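We use cookies to improve your reading experience. By continuing to browse you accept our cookie policy. Accept | Manage settings

Chapter 5
Tray Display of Mixed Produce

5.1 Scope

This chapter deals with the arrangement of fruit and vegetables on open trays carried by tiered metal shelving. Bulk bins and refrigerated cases are treated separately. Artificial produce is used throughout the practical work, as it keeps its shape and colour over a full term of handling. The Pluvitz practice set is suitable, as is any set in which each item is a separate piece.

Learners should be able to name every item in the set before starting Exercise 5.1. Citrus causes the most errors: oranges, tangerines and dekopon-type fruit differ in size and in the form of the stem end, but share much the same colour. 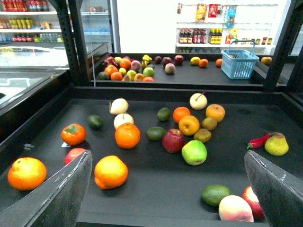
Page 103

A mixed tray of loose artificial pieces, with a second tray on the level behind. Apples of several colours lie among the other fruit, and both avocados and limes are present. A tray in this condition is termed unsorted.

5.2 Terms

Facing: the side of an item turned toward the customer.
Group: two or more items of one kind placed in contact.
Break: a strip of bare tray left between groups.

5.3 Colour and grouping

Items are grouped by kind first and by colour second. Green apples are not placed against limes, nor yellow-green pears against kiwifruit, where the similarity slows selection. A chili pepper is laid on its side with the stem parallel to the tray edge. Pears may stand or lie, but one position is used for the whole group.

Allow 40 minutes for Exercise 5.1, including the return of all pieces to storage.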